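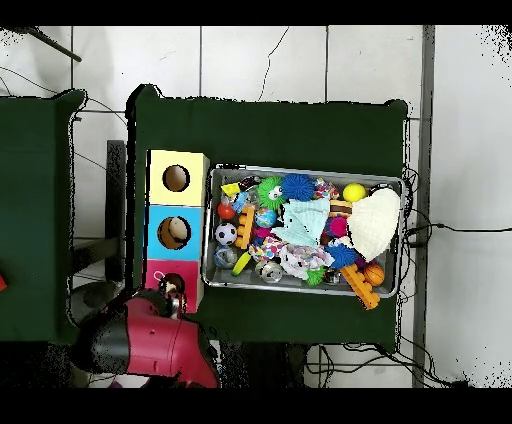

What's the best way to store a heap of small toys so the kids can put them away themselves?

Open boxes or cubes for the things they use every day, one shallow tray for everything else, and a second lot kept out of sight and swapped in when the first gets boring.

Posted in: Play spaces and storage

gesimeo_mum
Right, I've had enough of stepping on balls. Our lounge has white tile, so anything that lands on it rolls until it meets a wall or the underside of the couch. I've got 600 mm of wall beside the bookcase and I'd like it to hold the lot. Currently it all goes in one big tub, which my three-year-old empties completely to find whatever is at the bottom. What are people using?

tubtipper
The big tub is your problem. It's a lucky dip with consequences. Get a metal tray from a catering supply place. Everything's visible, nothing has to be tipped out, and you can wipe it down. Ours has lived on a low table for two years and still looks fine, apart from the dent - don't ask.

Sakamoto_Shed
Trays are good for looking at and useless for sorting. Ours was a salad by the second day. Spiky balls on the bottom, a cloth over the middle, and the one brick anybody wanted sticking out over the edge waiting to be knocked off. I'm a cube man. Wooden ones with a round hole, each a different colour. Mine took to posting balls through the holes before he could say "ball".

tubtipper
And when he wants the ball back out?

Sakamoto_Shed
He puts his hand in. It's a hole, mate.

Nanami Takagi
Moderator hat off for this one. I run the toy library at Treltidcombe and we use both. Cubes for one sort of thing each, tray for the mixed stuff. A few points from experience:

Don't stack cubes higher than the child's chest unless they're fixed together. Three is plenty for a toddler.

Put a cloth on the table under the tray. It cuts the clatter and balls don't take off quite so fast. We use dark green, mainly as it was the colour left on the roll.

Anything small enough to fit in a little mouth goes in a lidded tin up high.

simgate544
Disagree on the cloth. Mine grabs the edge and pulls, and down comes the whole collection like a magician's trick gone wrong. Bare table, tray with a decent lip.

Nanami Takagi
Fair enough. We clip ours underneath at the corners. I should have said.

gesimeo_mum
Leaning towards cubes plus a tray now. How many balls does one child need, though? We have tennis, soccer, basketball, fuzzy, spiky, and one that jingles at four in the morning.

tubtipper
Fewer than you have. Lose the jingly one.

Sakamoto_Shed
Seconded. First thing we have ever agreed on.

gesimeo_mum
It was a gift from my mother-in-law, and she checks. Anyway, picked up two second-hand cubes for $40 this arvo. One smells of somebody's garage. Will report back once it's aired.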